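Call for Participants: Simulated Teleoperation Sessions for Tabletop Manipulation

Candlow Robotics Group, Data Collection Unit
Posted Saturday, February 10, 2018

Candlow is recruiting paid operators to record demonstrations for a learning system that controls a single robot arm. The work is done at a desk. Operators steer a simulated arm with a hand controller, complete a short kitchen task, and save the recording. The recordings are then used to train a policy, which is tested in simulation before anything is moved to hardware.

No background in robotics is required. Steady hands and patience with repetition matter more than technical knowledge. Past operators have included a dental assistant, several students, and a retired bus mechanic, and their recordings were usable at close to the same rate.

What the work consists of

Each session starts with a short calibration, during which the operator moves the controller to the limits of its comfortable range and the software scales the arm's motion to match. The operator then receives a written instruction, for example to move a bread loaf to the near side of the counter or to lay a fork beside a bowl. The layout is loaded, a tone sounds, and recording begins.

One attempt is called an episode. An episode ends when the operator presses the pedal to mark it complete or to discard it. Discarding is normal and carries no penalty. We would much prefer a discarded episode to a poor one marked as complete, since the second kind has to be found later by hand.

The current set is named Huncombe and holds 1,469 accepted episodes. Its layouts use household food, tableware, and containers on a countertop, with the positions changed between episodes. The arm is a rendered Franka Emika model with a two-finger gripper. Some objects are easy to grasp from directly overhead. Others, bottles in particular, need an approach from the side, and operators are expected to work out a route that does not disturb whatever stands next to them.
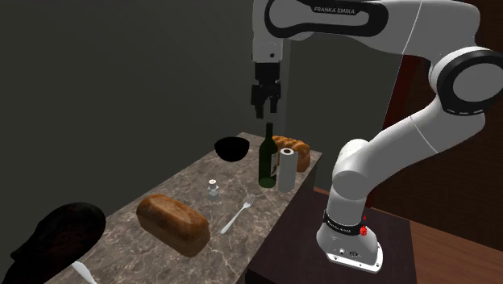
Do I need to have used a robot or a game controller before?
Prior experience with either is optional. The training period covers the controller, the pedal, and the recording software from the beginning, and applicants are selected on a short practical trial.

Training takes place over the first two sessions and is paid at the full rate. New operators begin with one object on a clear surface, then move to crowded layouts once their motion is smooth enough to pass review. Reviewers look at the path of the gripper, the number of failed closures, and the time spent hovering before a grasp. Long hesitation is the most common reason an early episode is rejected. The system learns the hesitation along with everything else, and it is hard to remove afterward.

Operators also write one sentence after each accepted episode, stating what was done in plain words. "Moved the fork to the left of the bowl" is sufficient. Please do not write what you meant to do if the result was different.

Schedule and place

Sessions are held at our Dridmont building, second floor, on weekdays. A session lasts two hours, including a break of at least 15 minutes away from the screen. Participants commit to nine sessions in total, normally two per week. Morning and afternoon slots are available, and slots can be exchanged with other operators given a day's notice. A second round of recruitment is planned for July, and applicants who cannot start now may ask to be held over.

The recording stations run Tai, our in-house capture software. It logs controller position, gripper state, pedal events, and the simulated camera views. It does not record the operator's face or voice. Recordings are stored under an operator number, and the list linking numbers to people is kept separately by the study office and deleted when the round closes.

Requirements

Applicants must be 18 or older.
Normal or corrected vision, including the ability to judge depth on a flat screen with shading and shadow as the main cues.
Comfortable use of one hand for fine movement over long periods. Left-handed stations are available — please say so when applying.
Enough written English to follow a task instruction and write a short sentence.
No current wrist or shoulder injury. Operators who develop discomfort during the round should stop and report it, and will be paid for the full session.

Pay

Operators are paid by the session, at the rate listed on the sign-up sheet, and never by the episode. Payment by episode was tried in an earlier round and produced fast, careless motion that could not be used. Travel within the city is reimbursed with a receipt.

How to apply

Send a short message to the study office through the contact form on the Candlow site, with "Huncombe operator" in the subject field. Include the weekdays you are free, your preferred hand, and whether you have taken part in one of our rounds before. A resume is not needed. Selected applicants will be invited to the practical trial, which takes 30 minutes and consists of a few pick-and-place tasks at a station. The trial is paid.

Participation can be ended at any time without giving a reason. Sessions already completed will be paid, and an operator who leaves may ask for their episodes to be removed from the set, up to the point where the round closes.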